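Workshop notebook, Azar building, ground floor
October, entry opened 8:40 a.m.
Subject: moisture in stored adhesive, Drandel two-part resin

The second shelf of resin was inspected this morning following the complaint from the finishing room that cured joints were turning cloudy. Batch 1362 was opened and 2 test joints were prepared from it. Batch 296 was used as the control. Both were mixed by weight, 700 grams in total, and left under cover at the west wall.

The storeroom humidity log has a gap covering most of the summer — the Vullance recorder had a flat battery and the fault was not reported. Conditions for that period must therefore be treated as unknown. 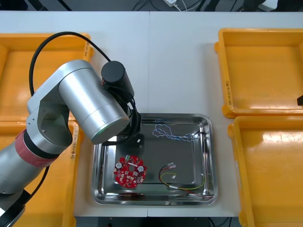
Nizar Dabbas objects that humidity alone would not explain the clouding, as the hardener from the same shelf cured clear in September. He asks that the mixing cups be checked first, and that the cups from the old Grukberg carton be set aside until then.

The objection is accepted. The carton has been moved to the locked cabinet and labeled. Colleagues are asked to draw cups from the new supply only, and to write the batch number on every joint.

The lids on the opened cans will be replaced with the screw type. Dima Qaisi has the order form.

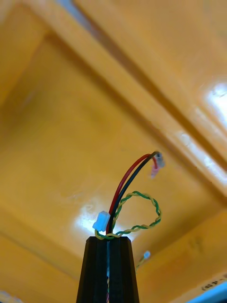
Yellow-orange plastic bin, with red and black wires held at the gripper's fingertips.

Joints to be examined again at 4:15 p.m. Results go on the next page, left blank for the purpose.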